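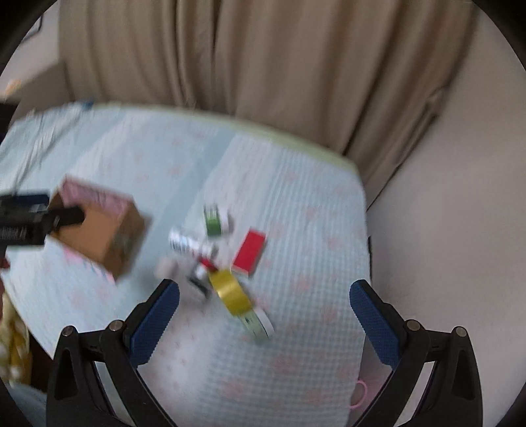
## Évaluer un robot sur le rangement d'un lit encombré

Ranger de petits objets posés sur un lit reste difficile pour une machine. Le drap se plisse, les choses se chevauchent, et un carton demande une autre prise qu'un rouleau de ruban adhésif. Voici le protocole que nous suivons à Hestville pour savoir où en est un modèle.

### Préparer

1. Étendre un drap clair et laisser les plis.
2. Poser en vrac un carton, quelques petites boîtes, des sachets et un rouleau de ruban.
3. Prévoir un bac de dépôt à portée de bras.

### Enregistrer les démonstrations

Travailler à deux pinces tenues à la main : l'une pour le carton, l'autre pour les petits objets. Aller lentement — les gestes rapides donnent des images floues. Compter plus de 300 démonstrations avant le premier entraînement. Maricruz Pacheco en a utilisé 522 pour le modèle Katumen.

### Tester

1. Lancer 53 essais en changeant la disposition à chaque fois.
2. Noter séparément la saisie, le transport et le dépôt.
3. Arrêter l'essai si la pince tire le drap.

### Lire les résultats

Chez nous, le carton passe presque toujours. Les sachets plats échouent encore souvent, car les doigts glissent dessus ou pincent le tissu. Pour un usage à la maison sans surveillance, c'est trop tôt. Rostislav Kolář conseille de refaire la série après chaque changement de patins.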